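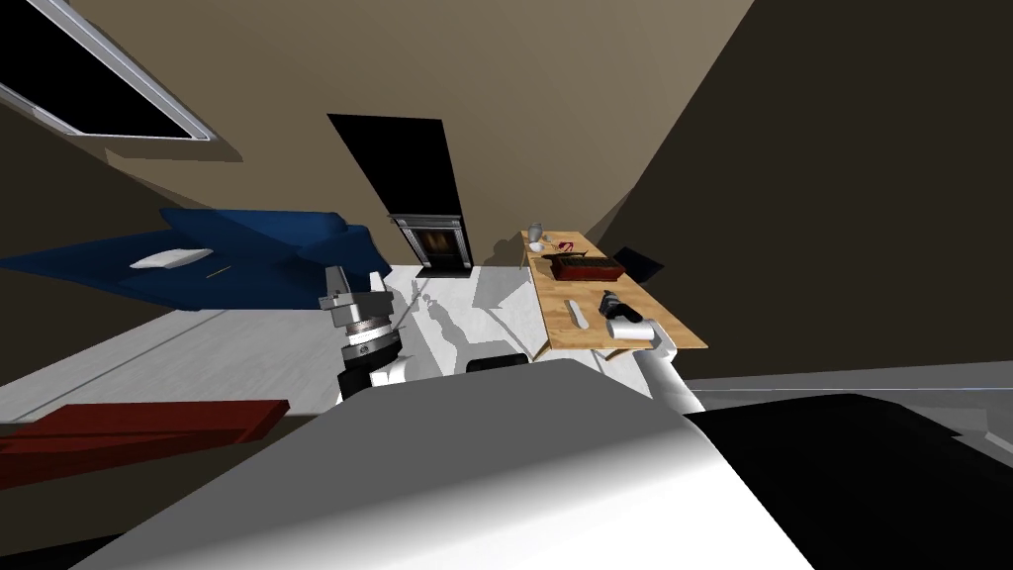

The Hearth Myth

Every winter somebody tells us the fireplace is back. I have been writing about houses long enough to have read this in print more often than I care to admit, and I have written it myself at least once. Back from where? People who had fireplaces kept them. People who didn't went on heating their homes with a furnace and watching television in the evening.

16 March 2018

What has changed is the price of wanting one. Last month I visited a showroom run by Veris, a company that sells gas and electric fires to people whose homes were built without chimneys. The salesman was friendly and knew his stock. He used the word "gathering" a lot. A fire gives a family a gathering point, he told me, and a gathering point is what modern homes are missing. I asked where his own family gathered. In the kitchen, he said, by the phone chargers.

The cheapest unit on the floor was $810 before installation. It had a remote control, a heater that could be switched off, and a speaker that played a crackling noise. I stood in front of it for quite a while. The crackle repeats, and once you notice the repeat you hear nothing else.

An old story, told again

The usual history goes like this. Once upon a time the family sat around the hearth, told stories and mended things. Then came the radiator, and we all drifted off to our separate rooms. You will find some version of it in nearly every brochure in the business.

Şükran Güler has spent a good part of her working life reading household account books and letters, and she doesn't think much of it. "People wrote about the fire the way we write about traffic," she told me. "It smoked. It went out. The person nearest was too hot and everybody else was cold." She read me part of a letter from 1875 in which a woman complains to her sister that the parlor fire has ruined a second set of curtains and that her husband will sit in front of it. Not much gathering there, as far as I could tell.

Güler also pointed out something I should have thought of myself, which is that fires had to be fed and the ashes had to go somewhere. In the houses that could afford a pretty mantel, the people enjoying the fire were seldom the ones who cleaned it out. When families got the chance to stop doing that work, they stopped. They boarded up the opening, put a bookcase in front of it and seem to have felt fine about it.

I don't want to push this too far. There are homes where a wood stove is the sensible choice, and there are power cuts when it is the only one. My quarrel is with the idea that a flame in the living room makes us a closer family.

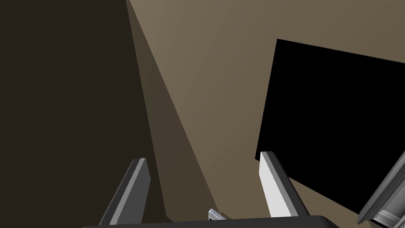

What the house is worth

Then there is the money argument. A fireplace adds 10 percent to the value of your home, I have been told by two real estate agents and one cousin. None of them could say where the number came from. One of the agents promised to send me a study. What arrived was a flyer from Medis, which makes mantels.

Songül Kurtuluş appraises houses, and she was a good deal more careful. A working fireplace can help a sale, she says, if the rest of the house is the kind of place where buyers expect one. In a small apartment it may do the opposite, by taking up the only wall long enough for a couch. She has seen owners put in a big stone surround and lose the best corner of the room to it. She has also seen plenty of chimneys that hadn't been inspected since 2000, and buyers who fell for the mantel and got the repair bill later.

"They ask me if it works," she said. "I ask them how often they plan to light it." Most say weekends. When she runs into the same people later, a lot of them have lit it at Christmas.

The case for a warm room

I did try to be fair. Friends lent me their cabin at Tresidska for a few nights, with a proper open fireplace and a stack of split wood under the porch. The first evening was lovely. I read most of a novel, my feet were hot, and I could see why people get sentimental. The second evening I couldn't get the thing to draw, opened both windows to clear the smoke, and ate my supper in a coat. By the third I had found the thermostat.

Ayla Çetinkaya might have sold me on it if she'd been a salesperson, but she is the neighbor who keeps the key. She asked how I'd gotten on with the fire. I told her. She said she'd had hers closed up one August, the same week she had the new windows put in, and that the room had been a lot easier to heat ever since. She keeps a big fern in the opening now, and the cat sleeps behind it.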